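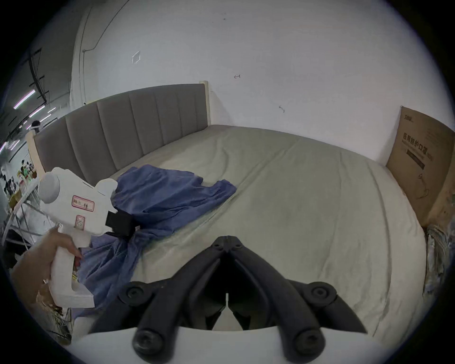
Fitted sheets on deep mattresses: does anything stay on?

pennyroyal_k
14 July 2024
New bed, new mattress, and I have already fallen out with it. The mattress is far deeper than our old one and every fitted sheet we own pings off at the top corner by the wall at two in the morning. I wake up wearing it. Have bought one "extra deep" sheet from Bustora and it is extra deep in the way that a puddle is. Is there a make that stays put, or do I give up and live like this?

Selvaraj W
Measure the mattress with the topper on. People forget the topper. Then add a hand's width for the tuck, and ignore whatever the packet calls itself. "Deep", "extra deep" and "luxury deep" have no meaning in law.

gusset
Flat sheet. Hospital corners. Next question.

pennyroyal_k
I had a feeling someone would turn up with hospital corners.

gusset
My mother did them for five children and not one of us woke up wearing anything.

Titthorpe_Tess
Gusset is right in theory and wrong in my house. My husband sleeps like a man fighting off bees. A flat sheet lasts until midnight, however it was folded.
What cured it for us was suspenders, the clip-on elastic kind that run under the corners. They look like something from a Victorian sock drawer but they do the job. Put them on before you push the bed back against the wall, or you'll be lying on the carpet with one arm down the gap, saying things.

yamuna_u
Seconding the clips, with a warning. Cheap ones have metal teeth and will chew a hole in a jersey sheet by the third wash. Get plastic ones.
Also, how are you drying them? I ruined a perfectly good set by tumble drying on hot. The elastic goes crisp and that's the end of it.

pennyroyal_k
Ah. Hot, yes. Every time. Is that the puddle explained?

yamuna_u
It won't have helped the puddle.

Selvaraj W
While we're here, thread count. The shop in Messina Road tried to sell me a 200 and told me it was the entry level, in the voice people use for wine. It's cotton. It has been on my bed since May and it is perfectly nice.

Iresha
Going to disagree there. I can feel the difference between a cheap percale and a good one, and I don't think I'm being grand about it. The cheap one bobbled where my feet go.

Selvaraj W
Have you considered your feet?

Iresha
My feet are fine, thank you. My point is that the weave matters more than the number. Percale for people who run hot, sateen for people who don't. Sateen is also slippery, so with a deep mattress I would steer clear. It'll be off the corner before you've found your glasses.

gusset
None of this happens with a flat sheet.

Titthorpe_Tess
Gusset, how long does it take you to make the bed?

gusset
That's between me and the bed.

pennyroyal_k
Right. Have measured, with topper, and I was a good way short, so apologies to Bustora, partly. Plastic clips ordered, dryer turned down. Percale when I can face the price.
Does anyone know how to fold the wretched things, or do you all just roll them up and shut the cupboard quickly?

yamuna_u
Roll and shut.

Iresha
Tuck the corners into each other, lay it flat, fold in thirds. It takes a few goes.

Titthorpe_Tess
Roll and shut.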